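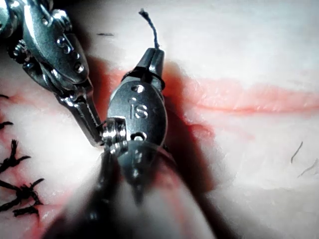
Wollden Fine Instrument Cleaning Kit
Item 791

We have been putting cleaning kits together for training labs for a good many years now, and the question we still get most often is why anyone would need so many different little brushes. Well, it comes down to how much is going on in a small piece of steel. Look at the rounded housing with its row of small round rivets or pin holes, the metal rings stacked up at the joint, and the narrow dark gap between the two halves of a jaw, and then think about diluted red fluid working its way into every one of those places. A sponge is lovely for the broad, shiny parts. For the rest you want something thin, something soft, a good light and a little patience, and that is really the whole idea behind this kit.

The Wollden kit comes in a lidded tray that doubles as your soaking basin, so there is one less thing to hunt for at the end of a long session. The 16 brushes sit in their own rack, sorted from the finest (a wisp of a thing, please be gentle with it) up to a full-width brush for handles and shafts. The bristles are nylon and will not scratch a polished finish. We tried a stiffer bristle in an earlier version and had quite a few letters about it, so you won't find any wire in this box!

What you get
Soaking tray with lid and lift-out basket
16 nylon brushes in a storage rack
1000 ml bottle of Ciltel neutral cleaning concentrate
100 lint-free wipes
Two syringes for flushing
Laminated care card with a hole in the corner for hanging by the sink

A few words about the Ciltel concentrate. It is low-foaming, and customers who are used to a sink full of suds sometimes write to ask whether they've been sent a weak batch. They haven't. Less foam simply means you can see the tips while you are brushing, and it rinses away faster too. Mix it in lukewarm water following the card, and make up a fresh tray for every session. The scent is very faint, a bit like cucumber.

How to use it
Start as soon as you can after the instruments come off the practice tissue. Wipe down the large surfaces first, then lower the instruments into the tray in the basket, with the jaws open if they will open. After the soak, work each joint with the smallest brush that reaches, keeping everything under the surface so you don't spray yourself. Flush any openings with the syringe until the water runs clear. Rinse well, then turn the instrument slowly under a lamp. Stamped lettering deserves a pass as well, and so do the small holes near it, which are easy to skip when you're tired.

Dry with the wipes and leave the pieces on a clean towel before they go back in the drawer.

Please note that this kit is sold for training labs, skills courses and bench practice. It cleans; it does not sterilize. If the manufacturer of your instruments gives cleaning instructions, those come first, including anything they say about soaking times and which parts may go under water.

From a customer
"I set up one kit at each end of our lab and it has made cleanup a much calmer affair. The rack is my favorite part. I only wish the lid were clear so that I could see who has left what in there." Tadeo Herrera, skills lab coordinator, Apr 14, 2018

(Tadeo, a clear lid is available now, and it fits the older trays too. Ask for it when you reorder.)

Refills and extras
Brushes, wipes and concentrate can all be ordered separately, so there is no need to buy a second tray unless you'd like one. The Varma drying mat fits neatly beside the tray and rolls up when you are done. For labs that store everything in a cabinet, the Tuser wall bracket holds the rack and both syringes.

Replace the finest brushes when the tips begin to splay. In a busy lab they go first, and we sell them on their own for just that reason.

Orders placed in December ship more slowly, as our packing room closes for the holidays, so do stock up early if you have a winter course coming.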